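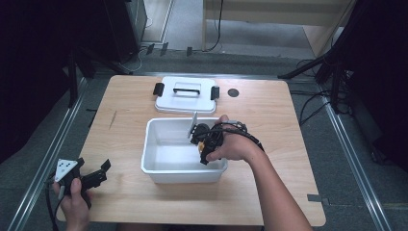 # Leftovers in Shared Kitchens: A Study of Student Houses in Sidstead

Shahab Jafarzadeh, Areeba Gondal and Karim Hakim
Supervisor: Hayley Mellor
17 December 2018

## 1. Introduction

Many students in Sidstead live in shared houses, where one kitchen is used by four or five persons. When we started our studies we noticed that a lot of food is cooked in these kitchens and not eaten the same day. Some of it becomes lunch. Some of it stays in the refrigerator until it has to be thrown away. We wanted to know what decides between the two.

Our question was: does the way of storing leftovers have an influence on whether they are eaten?

## 2. Method

We asked 18 houses to keep a kitchen diary for four weeks. The diary was one sheet of paper on the refrigerator door. For each cooked meal the cook wrote the number of portions made, the number eaten that day, and how the rest was kept. When a leftover was finished or thrown away, somebody crossed it out and wrote which of the two it was.

We also visited every house once and talked with the people who were at home. These talks were not recorded, but Areeba took notes. Siamak Sadeghi from the year above us helped to check the sheets, as the handwriting was sometimes difficult to read.

## 3. Results

The diaries show 1262 cooked portions in total. Of these, 964 were eaten on the same day. The others were kept, and 56 of them ended in the trash.

The storage was more different between the houses than we expected. Some used a plate over a bowl, or left the food in the pot. Others had plastic containers with lids, and two houses had bought a complete set together. 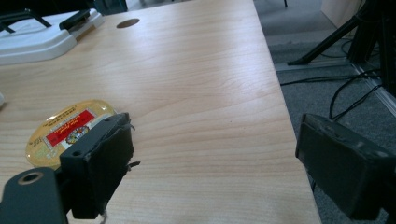 *Figure 1. White plastic with black fittings, on a light-colored desk.*

Food left in the pot was thrown away most often. The reason, according to the students, is simple: the pot takes much space, it is moved to the back of the shelf, and then another person needs it for cooking. Food in a closed container lasted longer in the refrigerator, but it was also forgotten more easily if it had no name or date on it. In one house on Farahani Street every lid has a strip of paper tape with the day of cooking. They threw away nothing in the four weeks — although they told us that they started with the tape only when our diary arrived.

Ownership was also a problem. Several students said they would not eat a leftover if they did not know who cooked it, even when it looked good.

## 4. Limits of the study

The diary itself probably changed the behavior of the houses. We also think that snacks and breakfast are missing from many sheets. In the third week one house lost its sheet and filled in a new one from memory, and we decided to keep it.

## 5. Suggestions

We suggest a shared shelf for food that everyone may eat, and a pen on a string beside it. Rice should have its own rule, as it was the leftover most often forgotten in the diaries. For a next study we would weigh the food and also ask the students who moved out of shared houses — Karim has already a list of people who agreed to take part.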